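Trendlow Police Oversight Panel

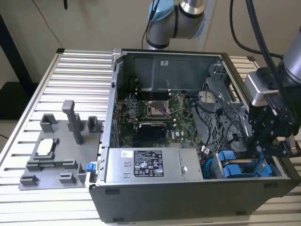
An open desktop computer with its side panel removed.

The Trendlow Police Oversight Panel is a local body that looks into complaints about policing in the town of Trendlow and the villages nearby. It grew out of a long and rather patient petition got up by Eilidh Drummond, a retired teacher, and first sat in June with 10 members, later raised to 18. Meetings are open to all comers – tea is provided – and anyone may speak for a few minutes. The panel cannot discipline officers itself, though it may ask the chief officer for a written reply within 22 days. Its first report, published on January 19, 2019, dealt with 34 complaints, most of them about stop and search.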